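輸出先の集中とリスク分散に関する調査報告
――レンウッド地区のワイン輸出業者を事例として――

国際流通演習 最終レポート 第4班
提出日:12月18日(月)
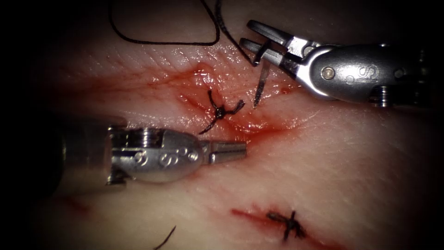
1. はじめに

本レポートでは、農産加工品の輸出において、取引先の国が一つに偏ることがどのような影響を及ぼすかを調べた。対象としたのは、レンウッド(Lenwood)地区でワインを生産し海外に出荷している中小の業者である。前期の授業では関税の仕組みを中心に学んだが、関税が上がったあとに個々の業者がどう動くかについてはあまり扱わなかった。そこで第4班では、価格や数量の統計よりも、契約、在庫、物流といった実務の面に注目した。

なお、当初は乳製品も対象に含める予定だったが、聞き取りに応じてくれる業者が見つからず、中間発表の段階でワインのみに絞った。

2. 調査の方法

調査は次の二つの方法で行った。

(1)質問票調査
地区内の輸出業者に質問票をメールで送り、27社から回答を得た。質問は、主な輸出先、契約期間、在庫の保管場所、過去に輸出先を変えた経験の有無など、選択式を中心とした。自由記述欄は最後に一つだけ設けた。

(2)聞き取り調査
質問票に回答した業者のうち、オサイン(Osine)社とヘイズ(Hayes)醸造所の二社に、11月にオンラインで聞き取りを行った。オサイン社では輸出担当のテレサ・ダン(Teresa Dunne)氏に60分の時間をいただいた。ヘイズ醸造所は収穫後の作業と重なったため、後日メールで追加の回答をもらう形にした。

聞き取りは英語で行い、録音の許可を得たうえで班員が分担して文字に起こした。訳語は班で統一したが、「allocation」のように会社によって使い方が違う語もあり、本文では文脈に応じて「割当」と「配分」を使い分けている。

3. 調査の結果

3.1 輸出先の偏り

回答した業者の多くは、出荷量の半分を超える量を一つの国に送っていた。偏りが生じた経緯として多く挙げられたのは、現地の輸入業者との長い付き合いである。最初の取引が順調に進むと、翌年も同じ相手が数量を増やして注文し、その分だけ他国の小口の注文を断ることになる。オサイン社の場合も、意図して一国に集中させたという認識はなく、毎年の注文に応じているうちに今の形になったという説明だった。

また、ラベルの問題もある。輸出先によって表示の規則が異なるため、少量の出荷のために別のラベルを作ると、一本あたりの費用が高くなる。ヘイズ醸造所では、ラベルの最低発注枚数が2000枚であり、これを下回る注文は原則として受けていないという。

3.2 在庫と保管

輸出が滞ったときに最初に問題になるのは保管場所である。赤ワインは比較的長く置けるが、若いうちに飲むことを前提とした白ワインやロゼは、次の収穫までに売り切る必要がある。オサイン社は主要な輸出先からの注文が止まった年に、2270ケースを港に近いファーポート(Firport)倉庫に移した。倉庫を選んだ理由は温度管理ができることと、別の国への出荷が決まった際にすぐ船積みできることの二点だった。

保管料は月ごとの契約で、出荷の見通しが立たない間も支払いが続く。ダン氏は「値引きして早く売るか、保管料を払って待つかを毎月判断していた」と述べた。値引きを選びにくい事情として、一度下げた価格は翌年の交渉でも基準にされることを挙げていた。

3.3 新しい輸出先の開拓

質問票では、新しい輸出先を探した経験のある業者に、その方法も尋ねた。見本市への出展、既存の輸入業者からの紹介、業界団体の商談会の三つに回答が集まった。このうち取引に結びつきやすいとされたのは紹介である。見本市は名刺の数は増えるものの、見本を送った後に連絡が途絶えることが多いという記述が自由記述欄に複数あった。

ヘイズ醸造所は、国の数を増やすことより、同じ国の中で輸入業者を二社に分ける方法をとった。表示の規則が同じなのでラベルは裏面の輸入者名を変えるだけで済む。ただし、担当地域が重なると輸入業者どうしで値下げ競争になるため、契約書で販売地域を細かく決めている。関税のような国全体にかかる措置には、この方法では対応できない。その点は先方も認めていた。

4. 考察

輸出先を増やせば危険が減るという説明は教科書にもあり、班でも当初はそれを前提にしていた。しかし聞き取りの結果を見ると、分散には費用がかかり、その費用は規模の小さい業者ほど重い。ラベルの最低発注枚数、見本の送料、書類の作成にかかる人手などは、出荷量が少なくてもあまり減らない。

もう一つ、新しい輸出先として名前が挙がる国が業者の間で似通っていることにも注意が必要である。同じ時期に多くの業者が同じ市場へ向かえば、そこでの価格は下がりやすくなる。今回の質問票では希望する輸出先を三つまで選んでもらったが、回答は少数の国に集まった。個々の業者にとっての分散が、地区全体では別の集中になる可能性がある。

対策としては、複数の業者が共同でラベルを発注することや、混載で船積みすることが考えられる。オサイン社に共同発注について尋ねたところ、瓶の形が会社ごとに違うためラベルの寸法がそろわないという答えだった。混載については過去に試した業者があり、書類の不備が一社にあると全体の通関が遅れるという問題が出たとのことである。

5. 調査の限界と今後の課題

質問票は英語で作成したが、「主な輸出先」の定義を数量で書くか金額で書くかを明示しなかった。回答の一部はどちらを基準にしたのか判別できず、3.1の記述は厳密な比較にはなっていない。また、輸出をやめた業者には質問票を送っておらず、続けている業者の見方に偏っている。

次に調査を行う場合は、輸入業者の側にも聞き取りをしたい。契約期間が一年ごとになっている理由について、生産者側は輸入業者の希望だと答えたが、相手側の事情は確認できていない。

6. 班内の分担

質問票の作成と集計は二名、聞き取りと文字起こしは三名で担当した。考察は全員で話し合い、執筆後に互いの原稿を確認した。質問票の原文と集計表は演習の共有フォルダに保存してある。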